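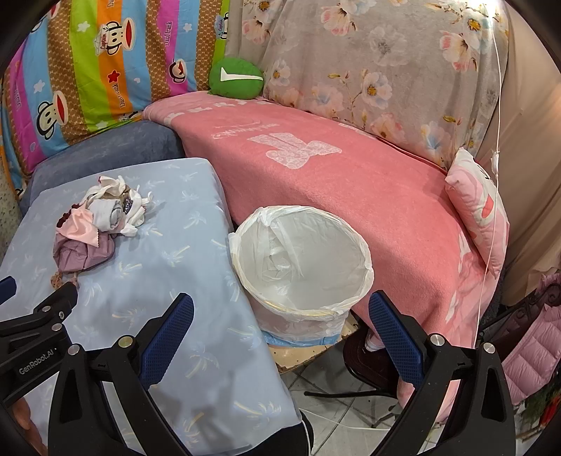

Last updated: 6/19/18

Measuring kidney values in an older cat on a renal diet – how often, and which numbers matter?

Asked by Chantal Caron
Category: Pets > Cats > Senior health

My cat is a neutered male domestic shorthair, 13 years old, 4.9 kg. He was diagnosed with early chronic kidney disease in February after a routine senior blood panel. Creatinine was 2.1 mg/dL, urine specific gravity was 1.022, and phosphorus was inside the lab's range. No protein in the urine to speak of. The vet at the Grinatcombe clinic put him on a prescription kidney diet and told me to come back for a recheck.

I transitioned him over two weeks, mixing the new food with the old. He eats the canned version well and the dry version poorly. He gets no treats except the paste I use to give him his Torvik tablet (that is a joint supplement, started last year, before any of this).

At the recheck his creatinine was 1.9 and his BUN had dropped from 35 to 28. Phosphorus was unchanged. Weight was down slightly, to 4.75 kg. Blood pressure was not taken because he was too upset by then.

My questions:

1. Does the drop in creatinine mean the diet is working, or is it within normal variation for the test?
2. How often should the blood work be repeated if he stays stable? I was told "every few months" and would like something firmer.
3. Is the weight loss a concern at this level?
4. Should the joint supplement be stopped? The label lists glucosamine, green-lipped mussel and a small amount of sodium. I could not find anything on the label about kidneys.

I should add that he drinks from a fountain, so I have no good measure of his water intake. The litter clumps are larger than they were a year ago.

3 answers

Answer from Harvey Fraser
Marked as accepted

Taking these in order.

1. A change from 2.1 to 1.9 is small. Creatinine moves with hydration, with muscle mass, with a recent meal, and with the analyzer. If the first sample was run on the in-clinic machine and the second was sent out, the two results should not be compared closely at all. Ask which was used. The drop in BUN is what I would expect from a lower protein food and does not by itself say anything about kidney function. Also note the weight loss. Creatinine comes from muscle, so a cat that is losing muscle can show a falling creatinine while his kidneys stay exactly where they were.

A better marker in a thin older cat is SDMA, which is much less affected by muscle. Most reference labs now report it with the standard chemistry panel. If it is not on his printout, request it next time.

2. For a stable cat at this stage, a recheck every three to six months is the usual range. I would go at three months for the first year, so you have enough points to see a trend, and move to six if the line is flat. Each recheck should include:

Creatinine, BUN and SDMA
Phosphorus, calcium, potassium
Packed cell volume
Full urinalysis, with a protein to creatinine ratio at least once a year
Blood pressure
Body weight and a muscle condition score

Blood pressure should not be skipped again. Hypertension is common in cats with kidney disease and can damage the eyes before there is any outward sign. Ask for it to be done first, before the blood draw, in a quiet room, after he has had ten minutes in the open carrier. Several readings are taken, the first one is thrown out, and the rest are averaged. Systolic readings that stay at 160 or above usually lead to a discussion about treatment.

3. He lost 150 g, or 3 percent of body weight. One reading like that is not alarming. If it continues, it is. Weigh him at home every two weeks on a baby scale, same time of day, and write it down. Kidney diets are restricted in protein, and a cat that eats less than his full ration of one will lose muscle. Work out what he eats per day in calories, canned and dry together, and give your vet that figure. If he is leaving the dry, replace it with more of the canned. Canned is preferable here anyway for the water.

At 13, with weight loss and larger clumps, he should also have a total T4 if he has not had one. An overactive thyroid raises blood flow through the kidneys and can hide the real creatinine value. This is often missed.

4. Take the container in and let the vet read it. Glucosamine is not generally regarded as a problem at this stage, but the full ingredient list matters, and so does the phosphorus content of the paste you use to give it. Some of those pastes are high in phosphorus or salt. What should be kept away from him unless your vet has specifically prescribed it is any anti-inflammatory drug, and all human pain relievers without exception.

On water intake – unplug the fountain for a day, put out two bowls, measure in and measure out, and repeat the next day. Put a third bowl out of his reach as a control for evaporation. Anything near 100 mL per kg per day is too much. On canned food, even 50 mL per kg is more than I would expect him to drink.

Answer from torties_x2

Mine has had the same thing for 2 years and is doing fine, she is 17. We do bloods every 6 months. The vet wanted every 3 but the trips stress her out so much she stops eating after, so we agreed on 6.

What helped with the eating was warming the canned food a little. I also use Wastuvar powder on it, which is a phosphate binder my vet had me start when her phosphorus went up. I wouldn't add that unless they tell you to, yours sounds normal.

Answer from mbell_dvmtech

I agree with the accepted answer on blood pressure and T4. Two additions.

Urine specific gravity of 1.022 should be confirmed on a second sample. Below 1.035 is generally treated as inadequate concentration in a cat, but a single reading can be low if he had just been drinking or had been given fluids. If the first sample was taken by needle and the next one comes from a tray with non-absorbent beads, tell the lab which is which.

Fasting – ask your clinic what they want, and then do the same thing each time. Water stays down. Consistency between draws matters more than the exact number of hours.

Comments on the accepted answer (2)

Chantal Caron: Thank you. The first sample was in-house and the second was sent out, so that answers question 1. SDMA was on the second printout and I had not noticed it. It was 15. T4 has not been done. I have booked it together with the blood pressure.

Harvey Fraser: 15 is just over the upper limit most labs use, and fits with early disease. Keep the second printout as your baseline and disregard the first for trend purposes. Use the same lab from now on.

Related questions

Can I mix two brands of kidney food?
Zonis water fountain filter – how often to replace
Cat refuses prescription dry food after switch
Is subcutaneous fluid at home needed in stage 2?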